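Kantine Mollside: Das Tablett bleibt, die Mehrwegschale geht

Der Caterer Busico beendet im Oktober seinen Versuch mit Pfandschalen in der Kantine des Bürohauses Mollside. Angeschafft worden waren 3.000 Schalen mit Deckel. Wo der größte Teil davon geblieben ist, will das Unternehmen nach eigenen Angaben »ergebnisoffen« klären. Man vermutet sie in Schreibtischen.

Das Prinzip war überschaubar. Wer sein Mittagessen mit an den Arbeitsplatz nahm, zahlte 2 Euro Pfand und bekam sie bei Rückgabe wieder. Die Rückgabe war allerdings nur zwischen 14 und 15 Uhr möglich, an einer Luke neben der Tiefgarageneinfahrt, zu der man einen Hausausweis der Stufe B brauchte. Den haben im Mollside etwa 200 Beschäftigte. Die übrigen entwickelten, wie Betriebsleiterin Csenge Sárközi es formuliert, »eigene Kreisläufe«. In der Buchhaltung im vierten Stock dienen die Schalen inzwischen als Ablage für Büroklammern, in der Poststelle wächst Kresse darin.

Ganz ohne Erfolg sei das Projekt nicht gewesen, sagt Sárközi. Der Verbrauch an Pappschachteln sei in den ersten Wochen deutlich gesunken. Danach stieg er wieder — die Mehrwegschalen waren ausgegangen.

Ab November setzt Busico wieder auf das, was vor dem Versuch üblich war: Teller, Tablett, Sitzplatz. Zum Mitnehmen gibt es dann nur noch belegte Brötchen, eingeschlagen in eine Serviette.

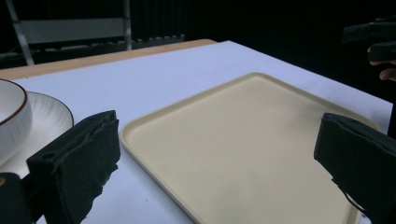 Cremefarben, abgerundet, mit niedrigem Rand: ein Tablett auf weißem Papier.

Beim Betriebsrat stößt die Entscheidung auf geteilte Meinungen. Khôi Doãn, der das Gremium seit dem Frühjahr leitet, begrüßt die Rückkehr zum gemeinsamen Mittagstisch, gibt aber zu bedenken, dass der Speisesaal nur 100 Plätze hat. Busico verweist auf gestaffelte Essenszeiten. Die erste Gruppe soll um 10.45 Uhr zu Mittag essen. Welche Abteilung das trifft, wird derzeit ausgelost, und die Rechtsabteilung hat bereits Zweifel an der Auslosung angemeldet.

Huệ Đặng aus der Personalabteilung hätte die Schalen gern behalten. »Sie waren dicht. Das kann man von den Schachteln davor nicht behaupten«, sagt sie und meint damit vor allem die Linsensuppe. Eine Unterschriftenliste für den Erhalt des Systems liegt am Empfang aus. Unterschreiben kann man zwischen 14 und 15 Uhr.

Offen ist noch die Frage des Pfandes. Wer seine Schale zurückbringt, bekommt sein Geld auch nach Ende des Versuchs, allerdings als Gutschrift auf die Kantinenkarte. Eine Barauszahlung lehnt Busico ab und begründet das mit dem Verwaltungsaufwand. Für die Rückgabe wird die Luke an der Tiefgarage bis zum Jahresende weiter besetzt. Neue Ausweise der Stufe B gibt der Hausdienst auf Antrag aus, die Bearbeitung dauert nach Auskunft der Verwaltung derzeit bis Januar.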